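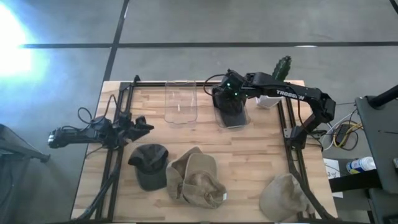
Section 4. Running the Cap Sorting Demonstration for Visitors

4.1 Scope

This section covers the setup, operation and shutdown of the two-arm cap sorting demonstration on visitor days. It assumes that the arms have been installed and calibrated as described in Section 2 and that the operator has completed the Lodhi induction. For teleoperated sessions, see Section 5.

The Ultau control software must be running in Demonstration mode. In this mode joint speed is held to 70 percent of the normal working limit. Do not use Development mode with visitors in the room.

4.2 Materials

Baseball caps, soft crown, unstructured or lightly structured
Clear plastic trays, 2
Visitor line tape
Stop button on extension lead
Session log sheet

Caps with a stiff front panel tend to spring out of the fingers when gripped by the crown. Keep them for bench tests.

4.3 Preparing the table

1. Confirm that both arms are in the rest position and that motor power is off.

2. Check that the mounting brackets are tight on the side rails. If a bracket moves by hand, stop and repeat step 2.6.

3. Place the trays side by side at the far side of the table. Each tray must lie flat, with no cable under it.

4. Place the caps on the near half of the table. They may be crumpled, upside down or overlapping. Leave bare wood between at least one cap and the rest so that the first pick is a simple one.

5. Route the base cables down the sides of the table. A cable may touch a cap at the start of the run, but must not lie across the opening of a cap.

6. Check the slack loop at each wrist. The loop must be free to bow outward through the full range of the joint.

NOTE: The tray detector works on the rim. Wipe fingerprints from the rims before the first group arrives. Strong daylight on the floor does not affect detection, but direct sun on the trays does. Close the blinds if needed.

4.4 Starting the demonstration

1. Ask visitors to stand behind the taped line. The maximum group size is 8.

2. Hand the stop button to the second operator. The demonstration may not be run by one person.

3. Turn on motor power. Wait 2 seconds after the ready tone.

4. In Ultau, load the task file cap_tray_visit and select Home Both.

5. Select Run. One arm picks and places while the other holds position over the table. The arms trade roles only when the software assigns the next cap to the opposite side.

6. Let the first placement finish before you begin the spoken explanation. Visitors watch the gripper and do not listen during the first pick.

CAUTION: An arm that is holding position is still powered. Do not reach under it to straighten a cap. Press Pause, wait for the status line to read HELD, and use the reaching tool.

4.5 Interruptions

Two caps lifted together: Let the arm complete its motion. The software checks grip width and releases both if the reading is too large. If it does not release, press Pause and select Open Gripper.

Cap rests on the tray rim: No action is needed if the crown is inside the tray. If the whole cap is outside, select Retry Last. After two failed retries, mark the cap as skipped and continue.

Arm stops with code 500: A joint has exceeded its load limit. The usual cause is a caught cable. Turn off motor power while supporting the arm, clear the cable, and return to 4.4, step 3. Record the joint number in the log.

4.6 Questions from visitors

Answer questions between runs. Questions about the grasp planner should be passed to Tetsuya Morikawa at the Momurow desk. Visitors may handle the caps once motor power is off. They may not handle the grippers.

4.7 Shutdown

1. Select Home Both and wait for both arms to stop.

2. Turn off motor power, then close Ultau.

3. Empty the trays and check each cap for torn stitching or loose tags. Remove damaged caps from the set.

4. Complete the log sheet and file it in the Fostari binder.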